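Air Transport Economics
Handout 5: Entry, fare matching and capacity on short routes
Instructor: Carys Price
Issued 1 October 2018

1. Scope

This handout covers what happens to fares and seat counts when a second or third airline enters a short route. Read it before the problem session. The method is the one set out in Handout 4; only the notation for load factor has changed (now L, previously f).

All cases use the Waler to Pitholm route, a teaching route of 377 km with no practical road or ferry link. Becerra Air is the incumbent. Stusach is the entrant.

2. Terms

Available seat kilometers (ASK): seats offered times distance flown.
Revenue passenger kilometers (RPK): paying passengers times distance flown.
Load factor (L): RPK divided by ASK.
Yield: passenger revenue divided by RPK.
Unit revenue (RASK): passenger revenue divided by ASK. On a single route this equals yield times L.
Unit cost (CASK): operating cost divided by ASK.
Break-even load factor: CASK divided by yield.

Yield and unit revenue are often mixed up in written answers. An airline that cuts fares and fills more seats will see yield fall, while unit revenue may go either way.

3. Why short routes cost more per kilometer

Landing fees, ground handling and the fuel burned in climb are paid once per flight and don't depend much on distance. Spread over a short flight they weigh heavily on CASK. Turn time matters as well. An aircraft that spends 30 minutes at the gate after a flight of under an hour is idle for a large share of its working day, and its lease cost is spread over fewer ASK.

For the same reason, an entrant with faster turns can have lower unit costs on a short route even when it pays the same wages and flies the same aircraft type. 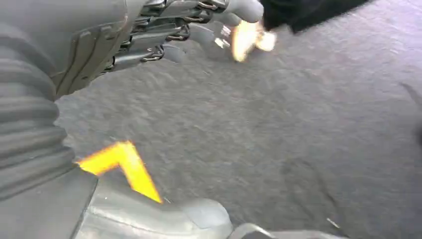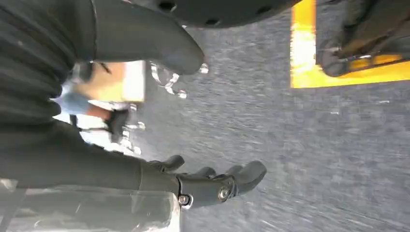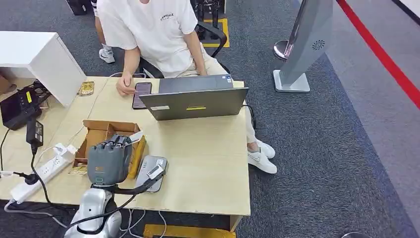 Fig. 1 (three views). The last shows a desk with a laptop and a smartphone.

4. The incumbent's options

Assume Stusach enters at a one-way fare below Becerra's lowest. Becerra can do one of the following.

(a) Hold fares. It keeps passengers who value its schedule or who hold frequent flyer balances. L falls. Whether RASK falls below CASK depends on how many passengers leave.

(b) Match on all seats. It keeps most of its share, but yield drops at once across the whole cabin.

(c) Match on a limited number of seats. The low fare is opened on flights where Becerra expects empty seats and closed on the others. This needs a working inventory system and a reasonable demand forecast.

(d) Add flights. This raises its share of departures, and on many routes share of traffic rises faster than share of departures. It also raises total cost, and the added flights may dilute L on the existing ones.

Options (c) and (d) are often used together. In class we treat them separately so that the effect of each can be traced.

5. New traffic and shifted traffic

Low opening fares draw two groups: passengers moved from the incumbent and passengers who would not have flown. The second group is hard to measure. Fuad Tesfamariam's note in the course reader compares monthly counts before and after entry and corrects for season. His correction assumes that the seasonal pattern is stable from year to year, and it performs poorly in April, when the spring holiday moves.

Do not treat the full rise in passengers as new traffic unless the question says so.

6. Exit

An entrant leaves when route revenue no longer covers avoidable cost, or when its aircraft would earn more elsewhere. The second condition is easy to miss. Aircraft can be moved at short notice and at low cost, so a route that covers its own costs may still be dropped. Ground leases and station equipment are harder to recover and should be treated as sunk once paid.

After exit, fares usually rise again, but full recovery to the earlier level should not be assumed. The threat of new entry may hold them down if gates and slots remain free.

7. For the problem session

Work through options (a) to (c) for Becerra using the cost table in Handout 4. Use 22 weekly round trips for Becerra. Show RASK and break-even load factor for each option, and state the assumed share of new traffic. Round only at the last step.

Reading: course reader, sections 5.1 and 5.2. Section 5.3 is optional.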